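December, late, kitchen table

Read the funding call twice on the train and a third time at home, and I still can't find the sentence that says what they want. "Bold plant-based sensing." Plants that report on their own condition, or on ours, or on the air in an office building. The call leaves it open, which the cheerful half of the group takes as generosity. I take it as a sign that whoever wrote it hadn't decided.

So we are going to apply with the moss. I said at the meeting I would not stand in the way and I won't, but I want it down somewhere that I was not convinced, because in a year we will all remember having been sure.

What we have is this. Moss mats, grown on trays in the Windomcombe glasshouse, change their electrical behavior when the air has certain solvents in it. You put a pair of thin electrodes in the mat and you get a slow, wandering signal, and when the air goes bad the signal wanders differently. That much I believe. I've seen it on my own trays. The Rudari people have seen it on theirs, with a different species and worse heating, and that impressed me more than anything we did ourselves.

What we don't have is any idea why. The proposal draft says "a membrane-level response." I asked what that was based on and got a paper on a flowering plant, in a different tissue, with a dose no living person would want to share a room with. Moss has no roots to speak of and no vessels like a tomato has. It takes water in over its whole surface and dries out if you look at it wrong. I think a good part of what we're calling a response to solvent could be a response to humidity, and I've said so since the spring. The answer is always that the humidity was logged. Yes, it was logged, by one sensor, hung on a wall well away from the trays.

Spent the evening with the numbers instead of eating properly. Out of 3,058 recordings in the shared folder, 817 have been used for the figure everybody likes. The rest were dropped for noise, or for a loose electrode, or because the mat was "visibly stressed." I went looking for the rule on what counts as visibly stressed and there isn't one. One person looked at the trays and made a call. It may have been a good call! But if you throw out every tray that looks unhappy, and unhappy trays are the ones that give odd signals, then of course what's left looks tidy.
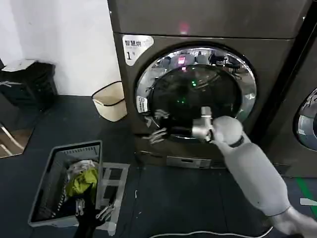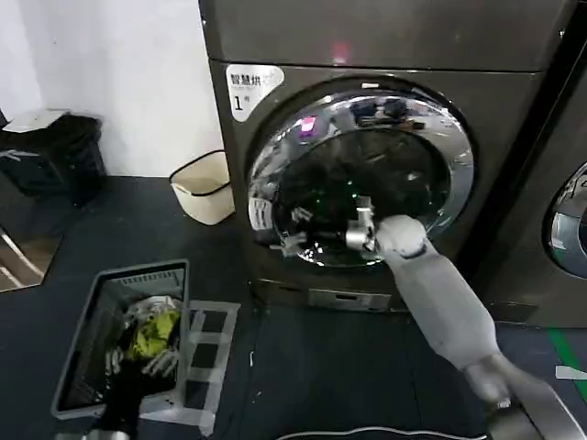 I tried the dull version of the figure, with nothing thrown out except the recordings where the electrode had come clean off. The effect is still there. Smaller, a lot smaller, and the two groups overlap so much that I wouldn't want to be in a room relying on moss to tell me to leave it. I was almost annoyed that it survived. It would have been simpler to write one short email and go to bed.

Then there's Dranero. They make the electrode film, and they've been very kind with samples, and they would like to be named as a partner. Their letter of support says the technology is "ready for pilot use." Ready by what measure? We have never run a tray longer than 13 days. After that the mat grows over the film and the signal sags, and we call it the end of the experiment when it might just as well be called the result. A building manager will want years. I'd settle for one month without anyone touching it.

I put this to the group in the afternoon, more politely. What came back was that funders don't pay for doubts. Maybe not. They've paid for a fair amount of nonsense, though, and some of that nonsense later became somebody's career, so I should be careful about what I call nonsense. When I started on lichens I was told it was a hobby. I do remember that. I also remember the two years when it was, in fact, a hobby, and nothing worked.

Kos keeps coming up as the field site. Good light, mild winter, and a research station with spare benches. I notice it's also an island with beaches, and that the visits are budgeted for May. No objection to May. But if the question is whether the signal holds up in ordinary stale indoor air, I'd test it in our own corridor first, next to the copier, where the air is as ordinary and as stale as anyone could ask for.

What I'll ask for tomorrow, before I put my name on it:

A humidity sensor in every tray, touching the mat. Five trays of dead moss wired up exactly like the live ones, and the readings shown in the same figure. A written rule for dropping a recording, agreed before the recording is made. And the word "ready" taken out everywhere it appears, including from the title.

The dead moss is the one I care about. If killed, rewetted moss gives the same wandering line when the solvent goes in, then we've built an odd sort of wet sponge and the plant has nothing to do with it. I suspect they'll say there isn't time. Killing moss takes an oven and an afternoon. I could have the trays done by the end of the week.

Nearly one in the morning. Looked at the live feed from the glasshouse before closing the laptop. Tray two was climbing, slowly, with no solvent anywhere near it. The misters come on at half past twelve. I've saved the trace and written the mister times next to it, and I'm taking both to the meeting.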